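Subject: Re: [trisdale-allotments] Water butts and the July rota

Date: May 9, 2020

> Could someone say whether the tap by the Clello Lane gate will be
> on again this summer? I have two plots down that end and carrying
> cans from the top tank is hard going. Also, is the rota for July
> settled yet, and can we swap days?

The tap is back on. The washer was replaced on Thursday and the drip has stopped. Please turn it off by hand only, as the last washer was crushed by somebody using a spanner.

On water in general, the meter reading for the spring quarter was 2,941 litres, higher than I would like so early in the year. April was dry and everyone has been at home, so the plots are getting more attention than usual. I don't want to bring in limits, but a few things would help:

1. Water in the evening, at the roots. Sprinklers are still not allowed on any plot.

2. If you have a shed, put a butt on it. Plever have the slimline ones in stock again and will deliver to the gate. You need to fit the diverter yourself - it takes an hour with a hole cutter. Stand the butt on slabs, level, or it will lean once it fills.

3. Mulch beans and courgettes now, while the soil still has some damp in it. The heap by the Thongdee hedge is free to all, six barrows a plot.

4. Start seedlings indoors for another week if you can. Mine are on a table in the back room and need far less water there than under glass. A plain white top is easy to wipe down after potting on. 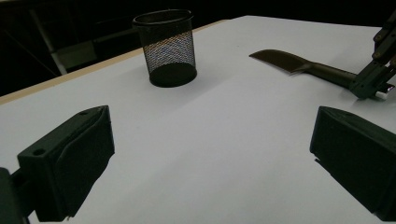 The July rota

The rota is done apart from the last weekend, which still needs two people for the tank and the gate. Swaps are fine. Sort them out between yourselves and send the change to the list so the sheet in the hut can be altered.

The hut itself stays shut for now, so leave tools and keys in the box outside. Seed orders that came last week are in there too, in bags marked by plot number.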